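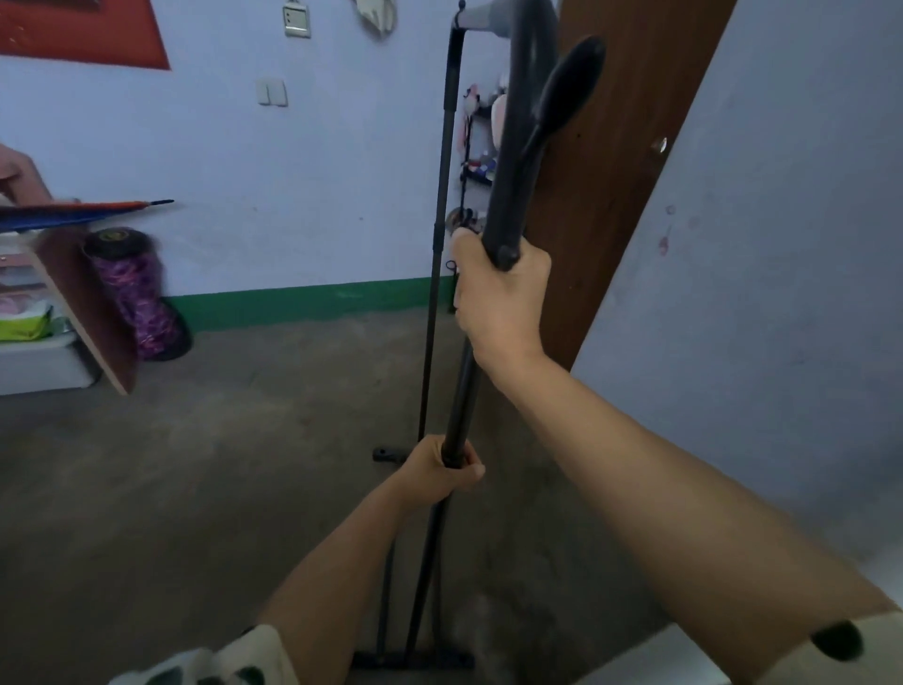
Home | Forums | Feeding & Nutrition | Cats | New posts | Search

Wet food and fussy seniors – is mixing brands really that bad?
Last updated: August 2023

tabbytoast
Right, I need some cat brains on this. I have two elderly girls, 14 and 15, and after years of being perfectly happy on Skarnlow Senior in gravy they've both gone off it in the same week. Licked the gravy, left the chunks, stared at me. I panicked and bought a mixed box from the pet shop in Clistden and they are LOVING it, three different makes in four days and clean bowls every time! My sister thinks I'm storing up trouble and should pick one food and stick to it. What does everyone else do?

mogmother
Oh, I'm so glad they're eating! At that age I'd be doing cartwheels over a clean bowl. I rotate all the time. Mine get Skarnlow in the morning, something fishy from Lenihan at teatime and whatever was on offer at bedtime. As long as it says "complete" on the label and not "complementary" you're fine. I've done it for years with five cats and the only upset tummy we had was a stolen prawn.

kippersandjam
Have to disagree a bit. Lovely if your cats have cast iron stomachs, mogmother, but mine hasn't. Every time I swapped without a proper changeover we had a miserable couple of days and I was scrubbing the hall carpet. Now I do a quarter new to three quarters old, then half and half, and take more than a week over it. Boring but it works for him.

Also, two cats going off the same food in the same week – check the batch? If it's a new recipe they may have noticed before you did.

tabbytoast
Ooh, I hadn't thought of that. Off to look in the cupboard.

tabbytoast
The new trays say "improved recipe" in tiny letters on the side!! The old ones don't. You're a genius, kippersandjam.

greywhiskers
Mine turned their noses up at that one as well, so you have company. Has anybody tried the Vekville range? The pâté is brilliant for old cats with missing teeth. You can mash it with a spoonful of warm water and it goes to a lovely soft mush. My old boy was down to 2.8 kilos in March and he's put on a fair bit, and he shouts for it now, which he never did for anything else.

One thing though, please get them weighed and have their bloods done if it's been a while. Going off food can be teeth or kidneys and they hide it so well.

mogmother
Seconding the vet check, and I should have said it first. I still think variety is a good thing, mind you! A cat who only knows one food is in a real pickle when the maker changes it, as we've just seen.

kippersandjam
That's a fair point and I'll give you that one. I'd just introduce the variety slowly.

purrcival
Can I throw in phosphorus? It's the number I look at for my 16 year old, who has early kidney disease. It's often not on the packet but you can email and ask. I asked Vekville and they sent me a whole table, very helpful. Some of the "senior" foods I checked were no lower than the ordinary adult ones, so don't go by the name on the front.

greywhiskers
I didn't know you could just ask! Doing that tonight.

biscuitbarrel
Bit of a dissenting voice but mine have been on dry all their lives, the last one got to 19, and I think people worry far too much about wet food. Fresh water in every room and they're happy.

purrcival
19 is wonderful, but I wouldn't do it with a kidney cat. They really do need the extra water and most won't drink enough to make up for it. Ours was told wet only by the vet.

biscuitbarrel
Fair enough, mine never had kidney trouble. I'd listen to your vet over me.

tabbytoast
Thank you all so much, this has been brilliant! Both booked in for bloods and a weigh-in. I've ordered 30 pouches of the Vekville pâté and I'll bring it in bit by bit alongside the mixed box. Does anyone want 12 trays of the improved Skarnlow? Free to any cat who can stand it, collect from Clistden.

mogmother
Me please! Mine would eat the tray. Sending you a message now.

Reply | Watch thread | Back to Cats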